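Re: [brakisex-list] Where to start with the records?

Sunday, May 31, 2020

On the list, a new member wrote:

> Hello all, I only joined in February so forgive me if this has
> been done to death. I came to Brakisex through the live session
> they put out and I've played it most days since. Which of the
> proper albums should I buy first? And is Marden worth the money
> people ask for it? I've seen it go for silly prices.
> Thanks in advance!

Welcome! It hasn't been done to death, or if it has then I wasn't listening, and I'm always happy to bang on about this band.

I'd say start with Udby. It's the second album and the closest thing to that live session you like (the same drummer, the same slightly wonky organ all over it). Side one goes by in a flash and then side two opens with Nassar, which they stretch to nearly twice the length on stage. The studio version is shorter and a bit stiffer, but the singing is lovely, and there's a harmony in the last verse that I didn't notice for years. Do play it on decent speakers if you have them!

As for Marden — well. I own it and I'm glad I do, but I bought mine off the merch table when there were still piles of them. They pressed 600 and plenty have been played to bits by now. The songs are good, the recording is muddy, and the bass disappears completely on two of the tracks. I wouldn't go over 200 for a copy, and even that makes me wince. The downloads are the same mix with less crackle, so you could live with those and wait for a reissue (we've been promised one often enough).
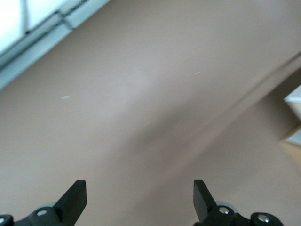 A few other bits, in no special order:

1. The early EP. Four songs, very scrappy, recorded in a day by the sound of it. I love the second one and skip the rest.

2. The radio session with the brass. Someone on here had a clean copy a while back, so it's worth asking again. Mine has the presenter talking over the first 6 bars and it drives me mad.

3. The remix record. Leave it till last. Some of you will shout at me for that, but I've tried and tried with it.

On the tour question that came up further down the thread, I've heard nothing more than the rest of you. My tickets are still pinned up in the kitchen and the venue hasn't written about a new date. I'm hanging on to them for now and not asking for the money back.

Does anyone know if the lyric sheet in the Udby reissue is complete? Mine stops halfway through Nassar and I've been singing something very rude in the third verse that can't possibly be right.

Cheers all, and do tell us what you end up buying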